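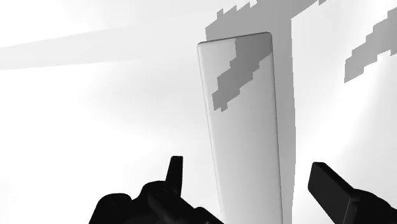

Placa gris claro de esquinas superiores redondeadas, en una imagen generada por ordenador.

Drustaro reedita en facsímil su catálogo de libro antiguo

9 de marzo de 2024

La editorial Drustaro ha puesto a la venta la edición facsimilar de su primer catálogo de librería anticuaria, un volumen de 173 páginas que recoge las existencias de la casa en el momento de su apertura. La tirada es de 400 ejemplares numerados, de los que 300 se distribuyen en librerías y el resto queda reservado para bibliotecas e instituciones suscritas al boletín de la firma.

El original se imprimió en papel de baja calidad, con alto contenido de pasta mecánica, y presentaba oxidación generalizada en los márgenes. La reproducción parte del ejemplar conservado en la librería Wilell, el único localizado con las cubiertas y el pliego de índices completos. A otros dos ejemplares consultados les faltaba el último cuadernillo. Las páginas se han digitalizado en color y no se han limpiado las anotaciones a lápiz – en su mayoría precios rectificados y siglas de clientes – por considerarse parte del documento.

El catálogo describe 141 lotes, ordenados por materia y, dentro de cada una, por lugar de impresión. Predominan la geografía, los manuales de agrimensura y la narrativa de viajes. Cada entrada consta de autor, título abreviado, pie de imprenta, formato, encuadernación y estado. La nueva edición añade un apéndice con la correspondencia entre los lotes y los registros de bibliotecas en los que se ha podido identificar el mismo ejemplar, normalmente a partir de exlibris o de defectos de encuadernación descritos en la ficha. Quedan sin identificar los lotes de la sección de misceláneas, cuyas descripciones son demasiado breves.

La impresión se ha realizado en los talleres Dhanial, en offset, sobre papel verjurado sin ácido. La encuadernación es en rústica cosida, con sobrecubierta. Se mantiene el formato en octavo del original, aunque se ha ampliado el margen interior para facilitar la apertura del libro.

El facsímil inaugura la colección Clondov, dedicada a fuentes para la historia del comercio del libro. El segundo título, previsto para octubre, reunirá listas de precios y hojas sueltas de subasta. Su extensión no está cerrada – depende de los permisos de reproducción de dos archivos privados – y la editorial no ha comunicado todavía la tirada.

Los pedidos de bibliotecas se tramitan directamente con Drustaro. Los ejemplares reservados que no se confirmen antes del cierre de la suscripción pasarán a la venta general.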